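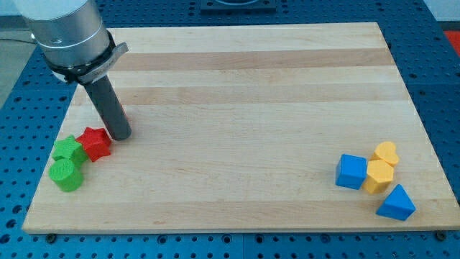

Surface Quality and Flatness of Edge-Glued Maple Panels

Student Project Report
Department of Wood Products, Skimarville Technical College
Submitted by Roland Oakley

1. Introduction

Edge-glued panels are used for countertops, cutting boards, bench tops and shelving. Narrow strips of solid wood are planed, jointed and glued along their edges to produce a wide board that would be difficult to obtain from a single log. Maple is a common choice for this purpose. It is hard, it has a fine and even grain, and it takes a smooth finish without much filling.

The purpose of this project was to make a set of maple panels in the college workshop and to examine how two choices made before gluing affect the finished surface. The first is the order in which the strips are arranged by color. The second is the direction of the growth rings in neighboring strips. The work was carried out during the spring term and completed in June.

2. Background

Wood takes up and gives off moisture as the air around it changes, and it moves more across the grain than along it. In a glued panel, each strip tries to move in its own way while being held by the strips on either side. If all of the strips cup in the same direction, the small curves add up and the whole panel bends. Many woodworkers therefore alternate the ring direction from one strip to the next. Others prefer to choose the best face of every strip and rely on the finished item being fastened down.

Color is a separate matter. Maple strips from the same delivery can vary from pale cream to a honey tan. Strips of similar tone placed together give a calm surface, while alternating tones produce wide bands that are easy to see from across a room. Neither arrangement is stronger than the other, but the bands have a practical use in inspection - the eye finds the glue lines quickly, and any step between two strips can be located without marking the board.

3. Materials and Preparation

The maple was purchased from Flevik, a lumber yard that supplies the college, and was stored flat in the workshop before cutting. Strips were ripped slightly over width, jointed on both edges and left overnight. They were then jointed a second time with a very light cut. This extra step was added after the trial panel showed a thin gap at one end, which was traced to a strip that had moved after its first pass.

A total of nine panels were made, in addition to the trial panel. The adhesive was an ordinary white wood glue, spread by brush on both edges. Clamps were placed alternately above and below the panel so that the pressure would not pull it to one side. Glue that squeezed out was left until it became rubbery and was then removed with a scraper. Wiping it away with a damp cloth had been tried on the trial panel and left pale smears that appeared only under oil.

4. Inspection

Each panel was first viewed at a low angle under side light and then checked by hand along every glue line. A straightedge was laid across the strips at both ends and in the middle, and any gap beneath it was measured with feeler gauges. Panels were checked free of all fastenings, because a board that is bolted down may look flat while it is being held. The checks were repeated on the following Thursday under the same conditions.

5. Results

The panels with alternating ring direction stayed flatter across their width. Those with all rings facing the same way showed a gentle curve at the second check, more noticeable at the ends than in the middle. None of the curves would have prevented a panel from being used as a fastened top.

Color arrangement had no effect on flatness. It did affect how the panels were judged. Classmates who handled the banded panels reported small steps between strips more often than those who handled the evenly toned ones, although the gauges showed little difference between the two groups. This suggests that visible bands draw attention to the joints - a point of some importance if the panel is intended for sale.

6. Discussion

The project had several limits. All of the maple came from one delivery, and the time between the two checks was short. Seasonal movement would require a study of at least one full year. The scraper also left faint ridges on two panels, and these had to be sanded before the straightedge could be used with confidence.

For future work it is recommended that the second jointing pass be kept, that panels be stored on edge with space between them, and that oiled and unoiled samples be compared. The remaining panels have been placed on the rack beside the planer and are available to students in the next course.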